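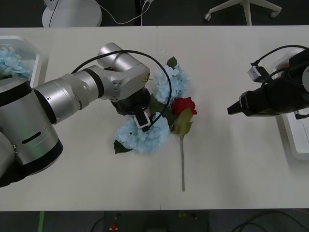

**Storing artificial hydrangeas between events: box or bag?**

**varnow_blooms**

Has anyone found a good way of storing faux hydrangeas without the heads going flat? I've got pale blue ones that come out for table centres and then go away for weeks at a time. Up to now they've gone into a clear plastic box with the lid on, and when I get them out the petals on the underneath side are creased.

I've read the old threads on roses but hydrangeas are a different shape and take up far more room. Budget is small. Shelf space is smaller.

---

**pegandtwine**

What sort of box? If it's a shallow one the lid is doing the damage. I use the deep Dawber ones and leave a hand's width at the top. Never more than one layer.

---

**matum_market**

I don't agree with boxes at all for hydrangeas. Hang them upside down in a paper bag, stems tied, bag loose. I had 23 stems hanging in the garage from August and they came down the same shape as they went up.

---

**pegandtwine**

Fine if you have a garage. Mine would be full of spiders and the blue would fade by the window.

---

**matum_market**

That's what the bag is for.

---

**varnow_blooms**

No garage here, so it will have to be boxes. The one I'm using is see-through with a raised rim, and the flowers go in as a cluster. It's handy being able to see the colour without lifting the lid.

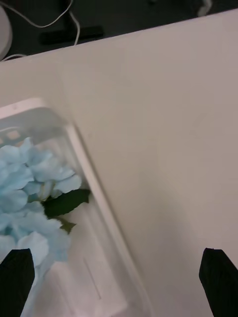 **tinlidded**

Clear boxes are the problem if they're kept anywhere bright. I lost a whole lot of blue that way, went a sort of grey lilac on one side. Put a sheet over the shelf or move them to a cupboard. And take the leaves off first if they pull off. It's usually the leaves that press into the petals, they're stiffer.

---

**oddstems**

Don't take the leaves off. The little plastic collars go slack after you've done it a few times and then they slide down the stem all day. I keep mine on and fold them back under the head, so the head sits on the leaf.

---

**tinlidded**

Never had that happen, but mine are cheap ones from Zisport and the leaves are on a separate peg. Might depend on the make.

---

**varnow_blooms**

Mine have dark green leaves, quite broad, and I'm not keen to pull at them. I'll try folding them under.

The cupboard is a good idea. There's one under the stairs that's dark and dry, and if I take the hoover out it should hold 2 boxes side by side.

Next question is getting the shape back. I lay the whole bunch out on a white table before I pack, so I can see which heads need attention. The florets are easy enough to open with a finger one at a time, but it's slow. 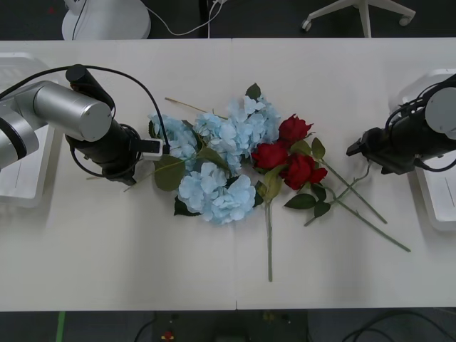 I do the outside ones first and then the middle, and turn each head as I go. Any that won't open I leave until the end. Is there a quicker way? I've seen people mention steam.

---

**oddstems**

Steam works on fabric petals. Hold the head well back from the kettle, a few seconds, then shake it gently. Try one at the back first.

---

**pegandtwine**

I wouldn't go near them with a kettle. Some of the heads are glued and the glue lets go. Hairdryer on low, from underneath.

---

**oddstems**

Been steaming mine for years and not lost a head yet.

---

**pegandtwine**

Then yours are better glued than mine were.

---

**matum_market**

Hairdryer here too. Also tissue paper, the plain white sort, scrunched up between the heads when you pack. Not newspaper, it marks.

---

**varnow_blooms**

Thanks all. Going with one layer, leaves folded under, tissue between and the cupboard. I'll test the hairdryer on one head before I do the rest, and leave the kettle for now. Will report back when they next come out.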